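## Tools scratching up the bottom of a metal bin, liner or leave it?

asked in **Storage & Shop** · 431 views

Hi all, quick one hopefully. I keep the hand tools I use most in a big open gray metal bin on the bench. No dividers, no lid. Over the summer it's gotten pretty ugly in there, scratches everywhere and these cloudy dark stains on the floor of it that don't wipe off with a dry rag. The lighter panel along the side has a whole band of scuffing at the bottom edge too.

I don't care that much about looks but the stains bug me. Is it rust starting? Oil? And is there any point putting a liner in, or does everyone just live with it. There's a small round hole near one corner of the floor, no idea if it's a drain or where a bolt went, and I don't want to cover it if I'm not suposed to.
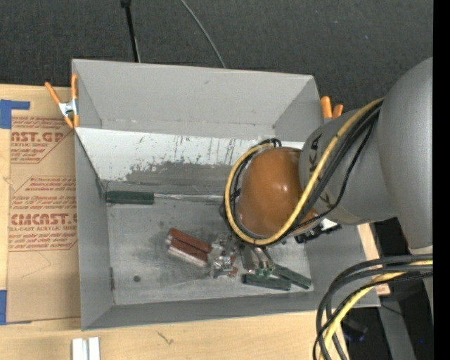
### What I've tried

- dish soap and a sponge, took the top layer of grime off, stains still there
- a Drostura mat from the hardware store in Stestgate. Too small, slid around, ended up bunched under the long screwdriver every time I grabbed it
- nothing else yet

Would rather not spend a lot. Don't want foam cutouts either, I swap stuff in and out too much for that.

---

## 3 answers

### Accepted answer (score 14)

Check if it's rust first. Empty the bin, white rag, little bit of mineral spirits, rub one of the dark spots hard. Black or gray on the rag = old oil and metal dust, no big deal. Orange/brown = rust, and you want to deal with it before you put anything over the top, a liner will just hold the damp in.

For oil stains: mineral spirits, then soap and water, then dry it all the way. I leave mine in front of a fan overnight. Windows open while you do the spirits part, and hang the rag flat outside to dry, don't ball it up.

For light rust: gray scrubbing pad, wipe it down, thin coat of paste wax. Two coats if your shop is damp.

Then yes I'd line it. Buy the rubber by the roll and cut it, don't bother with the pre-cut mats. Erkero ribbed is what I have. Make a cardboard template first, push it right into the corners, trace it onto the back. If the walls slant the floor is smaller than you think it is, so measure down at the bottom and not across the top!! I wasted a whole piece on that. Cut it tight and it won't slide.

The hole, just cut a matching hole in the liner. A leather punch works fine. If water gets in it has somewhere to go.

> **Comment from asker:** rag came up black, no orange. thank you. going to get a roll this weekend

> **Comment:** +1 on the cardboard. and put the roll in the sun for an hour before cutting or it curls up on you

### Answer (score 5)

Leave it. It's a tool bin. Mine has looked worse than that for years and the tools are fine.

Only thing I'd change is getting the pliers-type stuff out of the pile. When they're all heaped together with the metal ends touching you dig for one and drag the rest over the floor, thats your scratches. Stand them in a coffee can or hang them on the rim. Screwdriver can lay wherever.

### Answer (score 1)

I use a Tello drawer liner, the thin kind. Works ok. Had it since September. Rips if you drop something heavy on it but its cheap so whatever, just cut another one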